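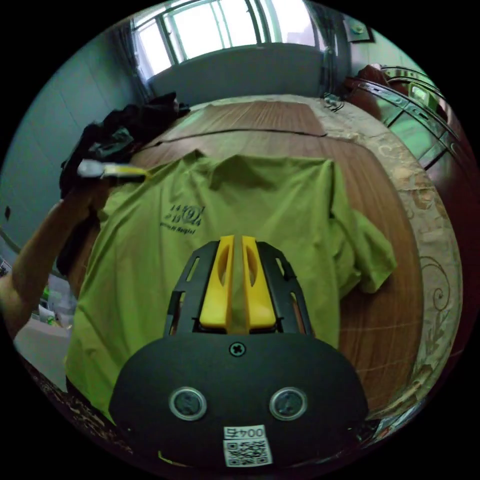 Evaluation of the Vavel Handheld Gripper Kit for Collecting Garment Handling Demonstrations
Tshepo Fourie and Babita Kushwaha
Final report, submitted Wed 17 August

1. Purpose
The Vavel kit is sold to teaching labs that want to record manipulation data without buying a robot arm. The operator holds the gripper, performs a task by hand, and the camera on the tool records it. Our project tested whether the kit is usable for folding clothes in an ordinary bedroom. The kit was lent to us in March by the reseller, Jesby.

2. Equipment
Each gripper has two yellow fingers with an elongated hole in each, mounted in a black open-frame bracket on a rounded body. Two round buttons with silver rims are set into the body, and a label with a printed number and a QR code identifies the unit. We scanned the code before each session so that recordings were filed under the correct tool.

3. Method
The task was to fold a short-sleeved polo shirt starting from a flat, face-up position on a bed. Both authors acted as operators over 16 sessions. A recording was kept if the shirt ended folded and the tracking software, Berero, returned a complete path for the tool. The bed was not cleared or re-covered for the tests – the kit is advertised for use in homes, and patterned bedding is normal there.

4. Results
We made 3,743 recordings. Of these, 958 were rejected, most of them for gaps in the tracked path. Gaps were most common when the tool was held low over the fabric and the camera view was filled by a single color. Bright windows behind the bed also caused short losses, which closing the curtain reduced.

The fingers picked up collars and sleeve hems reliably. They were less effective on a single layer of flat cloth, where the tips tended to slide before closing. Wrist fatigue was noted by both operators toward the end of long sessions.

5. Assessment
The kit is suitable for student use. Setup takes little training and the labeling system works well. The supplied manual does not cover exposure settings – we had to find suitable values by trial. A softer fingertip is listed as an accessory but was out of stock during the loan period and has not been tested.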